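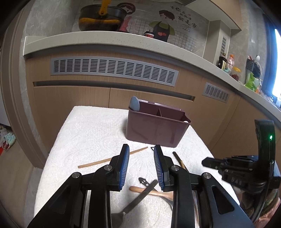 Sorting utensils with the hand-held gripper.

Wanted: kitchen hands to teach our sorting arm (part-time, paid, training given)

Rerner cooks and washes up for schools, day centres and offices across Skumetholm. We sent out 633 lunches on our busiest day in August, and every one of those lunches came back as a crate of things to wash, dry and put away. The washing has been done by machine for years. The putting away is still done by hand, mostly at the end of a shift, when everyone's feet hurt.

That is starting to change, and we're really excited about it! Our kitchen is getting a sorting arm called Dovatero, built by our neighbours at Bitar. It will pick spoons, chopsticks, spatulas and all the odd bits out of a mixed pile and put them in the right caddy. First, though, it has to learn how people do the job, and we would like people who know kitchens to show it.

What you'd be doing

You hold a gripper in your hand, squeeze to close the jaws, and use it to pick up utensils and drop them into a divided container. Then you tip them out and do it again with a different mix. The camera on the gripper records what the jaws are doing, and Bitar's team use the recordings to train the arm. Some sessions are in our own kitchen and some are in ordinary homes, so that Dovatero doesn't only learn to cope with one table and one kind of light.

It is fiddly for the first half hour. Thin things lying flat are the worst, and a spoon underneath something else will test your patience, but most people get the knack before the first tea break and a few get quite competitive over it. Fumbled a pick? Leave it in and try again — the team want the second tries as well.

You'd also fill in a short sheet after each session: which items were awkward, which grip you ended up using, anything you would do differently with your own fingers. Please be blunt. Our washing-up crew have already talked Bitar into changing the order the arm works in, and it's a much better order now.
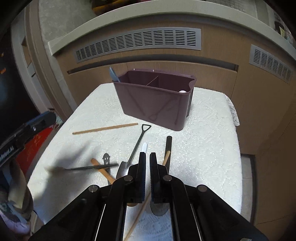
Sessions last two hours with a proper break in the middle, and you won't be asked to do more than one in a day. If your wrist or thumb starts to ache, stop and tell whoever is running the session. You are paid for the full session all the same.

What happens to the jobs in the kitchen

We were asked this at the first staff meeting and we'd ask it too. Nobody's hours are being cut when the arm arrives. Last year our crew spent 166 hours on sorting alone, and those hours are going into food prep and the serving hatch, which people have wanted to move into for ages. Two of the current crew will be trained to look after the arm: clearing jams, checking what it has sorted and switching it off when it's being daft. Anyone who takes part in these sessions can apply for that training too when more places come up.

There will be things we haven't thought of. Some people like the quiet of sorting at the end of the day, and we're keeping one hand-sorting station open for them.

Who we're looking for

Anyone over 18 who has worked in a kitchen, canteen or café, paid or unpaid. Left-handers, please do apply, we're short of you! You don't need to know a thing about robots or computers. Both large and small hands are welcome, and so is anyone who normally uses chopsticks at home and can show us how they like them stored.

We want to record 100 sessions altogether. You can sign up for one or for several.

How to apply

Send a few lines on where you've worked and when you are free to Hiba Obeidat, kitchen manager at Rerner. Morning sessions start at 9.30 and there is an afternoon one at 2. If you would like to try the gripper before deciding, ask for Przemysław Domański at the Skumetholm kitchen after the lunch rush. He'll find you a spare one and a heap of spoons.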